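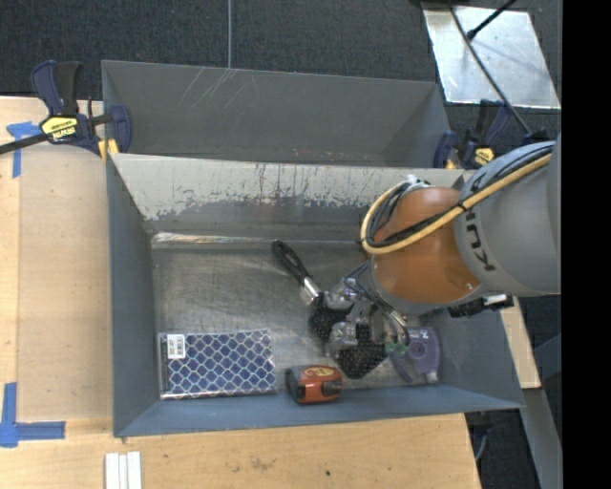 Morkeo G5 jointed gripper
Tool-end kit for bin picking
$1,787 plus GST
Ships from Flisham

The G5 is a metal gripper for mixed-item picking from open bins. We sell it to integrators and teaching labs that want to compare it with the suction or parallel-jaw tool they already have. The price covers the gripper, the flange plate and the controller. Cables are sold separately in 600 mm and 900 mm lengths. Most arms need the longer one if the wrist will turn fully.

How we test it
Every trial uses household goods in grey metal bins, clamped to a wooden table so they can't creep when the fingers touch a wall. Long-handled tools, flat packets in clear plastic and boxy items go in together. We run the same set with each gripper on the same arm and log picks, drops and stalls.

What we found
Handles and other rigid shapes are where the G5 does best. Flat packages lying on the bin floor are harder. It needs an edge to get under, and a suction cup is the better choice if most of your stock is flat. Items against the front wall can be reached, but slow the approach to 5 mm per second for the last part of the move.

Controller
Two versions are available. The Clevamwood has a colour screen and saves grip programs on the unit. The Ejigu costs less and is set up from a laptop. Grip force was the same with both in our trials. The Ejigu takes longer to recover after a stall.

Before you order
Tell us the make of your arm and the flange pattern. Flange plates are cut to order and can't be returned. Check that the cables clear your wrist joint through its whole travel.

Trial units
Labs can hire a G5 before buying. The next hire units are free in October.
Hire and bookings: Malou Sveinbjörnsson
Technical questions: Bjarke Skov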